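Can It Do the Couch Yet? Chore bots, month four

Quick one this week, deadline was yesterday. Short answer, not really. Longer answer below.

We've been following the home arm from Zoltmont since May, mostly the living room jobs. Straighten the pillows, pick up socks, wipe a table. The demo reel makes it look done. Real living rooms are something else. Mawar Kwok, who runs the home trials, gave me the numbers on pillows: 20 tries, 14 good. Socks are worse and she wouldn't say how much worse. Towels, don't ask.

Pillows sound easy. Big, soft, hard to break. But pale pillow on a pale couch, and the arm has to find the edge before it can pinch it. Then people. People sit down, get up, climb over the back. Kids do not hold still for anything.
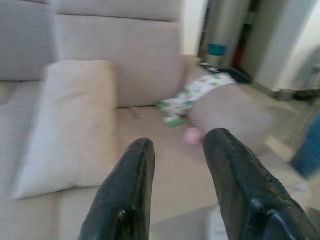
What the shop floor does better

Bins, boxes, same part in same place. Ginting has had arms loading trays for years and they're boring, in a good way. 1000 trays a shift and no one looks up. Nothing crawls across the tray. Ruairi Forsyth over there says he'd take a home arm tommorow if it could empty a dishwasher without him standing next to it. Same here.

My guess: table wiping first, then toys into a basket, folding last. The stop-when-someone-is-close part has to come before all of it. Zoltmont says slower moves near people are coming in the next update. No date. Price also no date.

More on dishwashers next issue, if the Jodthorpe people call me back. Got a chore you want tried? Send it in, keep it short pls.

Last updated: 17 August 2021

Comments

Dzifa Yakubu: 14 out of 20 is better than my teenagers

Halldóra D.: Would not want one going near the couch with my two on it. How close does it get before it stops?

Adi Hartono: I'm 76 and picking socks up off the floor is the one I'd pay for. Please push them on the socks.

Dzifa Yakubu: @Adi seconded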